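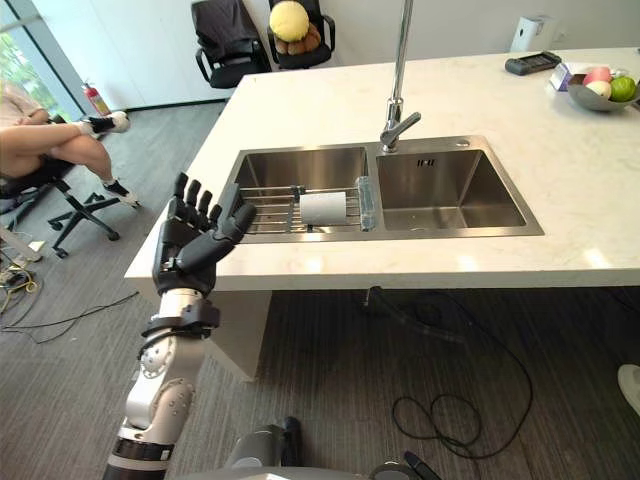
Seit September benutze ich nun das Abtropfgitter Pratorell von Biltico, und weil mich inzwischen mehrere von euch danach gefragt haben (danke für die vielen netten Zuschriften, ich komme mit dem Antworten kaum hinterher!), schreibe ich jetzt endlich einmal alles zusammen auf. Wer hier schon länger mitliest, der weiß, dass ich mit Abtropfgestellen eine lange und nicht immer glückliche Geschichte habe. Gesucht hatte ich etwas, das sich quer über ein Becken legen lässt und mir auf der Kücheninsel keinen Platz wegnimmt, denn die weiße Marmorplatte mag ich viel zu gern, um sie mit einem großen Gestell zuzustellen. Über dem linken Becken liegt es bei mir so, dass am rechten Ende noch bequem ein durchsichtiger Plastikbecher stehen kann, gleich beim Steg zwischen den Becken, und in der Mitte ist trotzdem Platz für allerlei anderes, im Moment für eine weiße Rolle. Ja, so sieht das im Alltag aus: Was gerade keinen Platz hat, landet auf dem Gitter.

Vorher hatte ich ein Gestell von Briem, zweistöckig, mit Besteckkorb und einer Tropfschale darunter. Ein stattliches Ding! Es hat auch alles aufgenommen, was man ihm zugemutet hat, aber die Tropfschale wollte ständig ausgeleert und geschrubbt werden, und in den Ecken sammelte sich Kalk, dem ich mit Essig, mit Zitronensäure und am Ende mit einer alten Zahnbürste zu Leibe gerückt bin. Beim Pratorell gibt es keine Schale. Das Wasser läuft zwischen den Stäben durch ins Becken und damit hat sich die Sache. Ich hätte nicht gedacht, dass mich eine so schlichte Angelegenheit derart freuen könnte, aber ich stehe morgens manchmal mit der Teetasse davor und freue mich einfach.

Bezahlt habe ich 81 Euro, und da muss ich schon kurz schlucken, wenn ich das so hinschreibe. Für ein paar Metallstäbe mit zwei Endleisten ist das viel Geld. Mein Mann hat den Kassenzettel gesehen und eine Augenbraue gehoben, gesagt hat er nichts, und inzwischen spült er seine Müslischale und legt sie ganz selbstverständlich darauf ab. Die Stäbe liegen gleichmäßig nebeneinander, nichts klappert, nichts hat sich verbogen, und auch der schwere Schmortopf durfte schon mehrmals darauf stehen, wobei ich beim ersten Mal die Hände noch eine ganze Weile darunter gehalten habe.

Flache Sachen sind allerdings so ein Thema. Das Gitter hat keine Halterungen, in die man Teller senkrecht stellen könnte. Man legt sie hin oder lehnt sie irgendwo an, und bei einem einzelnen Teller, wie dem rosafarbenen auf dem nächsten Foto, ist das überhaupt kein Problem. Kommen aber Gäste und es stapelt sich, dann fange ich an zu schieben und zu schichten und nehme doch wieder ein Geschirrtuch zur Hilfe.

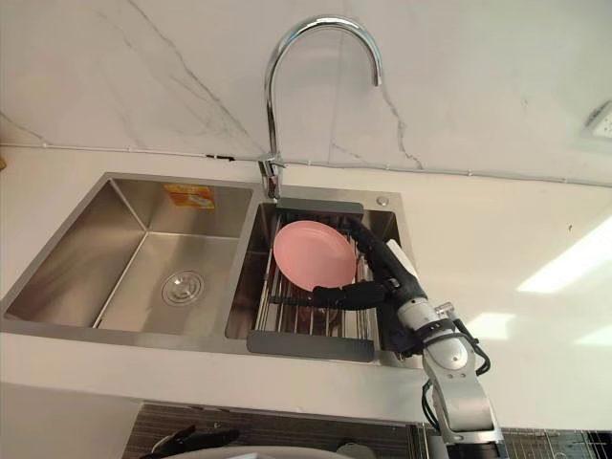
Heiðrún Þorgeirsson hat mir dazu geschrieben, sie habe dasselbe Gitter und lege es nie auf den Rand, ohne vorher mit einem Tuch darüberzugehen, da sich sonst Sandkörnchen unter die Leisten setzten und man die Kratzer später im Edelstahl wiederfinde; außerdem trockne sie Teller grundsätzlich gleich ab und nutze die Stäbe lieber für Gemüse und gewaschene Salatköpfe. Das mit dem Gemüse habe ich sofort ausprobiert, liebe Heiðrún, und es ist wunderbar! Radieschen samt Grün, Mangold, ein Bund Petersilie, alles einmal kräftig abbrausen und liegen lassen, bis der Rest vom Essen fertig ist. Nur die kleinen Kirschtomaten gehören in ein Sieb, die suchen sich sonst ihren eigenen Weg.

Zum Saubermachen: warmes Wasser, ein Tropfen Spülmittel, ein weicher Schwamm, immer in Richtung der Stäbe. Die Endleisten brauchen etwas mehr Zuwendung, dort setzt sich gern ein Rand ab. In die Spülmaschine dürfte es laut Beipackzettel auch, aber es nimmt mir dort unten zu viel Platz weg, also mache ich es von Hand, meistens abends gegen halb neun, wenn die Küche ohnehin an der Reihe ist. 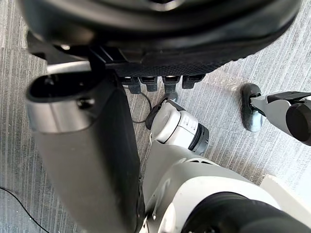
Schwarze Anschlüsse nebeneinander, darunter ein dünnes Kabel.

Nun noch zum Vergleich, nach dem ebenfalls gefragt wurde. Meine Schwester hat sich das Gitter von Skundale geholt, es kostet deutlich weniger und sieht auf den ersten Blick fast genauso aus. Wir haben beide an einem Nachmittag nebeneinandergelegt, Kaffee dazu, Pflaumenkuchen auch, und lange hin und her probiert. Das Skundale ist leichter und ein bisschen kürzer, bei breiten Becken wird das knapp. Messt also bitte euer Becken von Rand zu Rand aus, bevor ihr bestellt, und gebt an jeder Seite ein paar Fingerbreit dazu.
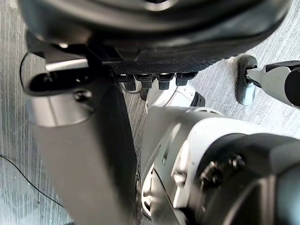
Was mir am Skundale besser gefällt, ist der kleine Besteckbecher, der sich einhängen lässt. So etwas fehlt beim Pratorell völlig, und Teelöffel legt man darauf nur einmal, danach fischt man sie aus dem Becken und lernt daraus. Ich behelfe mir mit einem Becher am Rand des Gitters, das geht gut, solange man ihn nicht mit dem Ellbogen erwischt.

Von mir bekommt das Pratorell 4 von 5 Sternen. Den einen Stern ziehe ich für den Preis und den fehlenden Besteckhalter ab. Wenn jemand von euch einen Einhängebecher kennt, der auf die runden Stäbe passt, schreibt mir bitte unbedingt, ich suche noch!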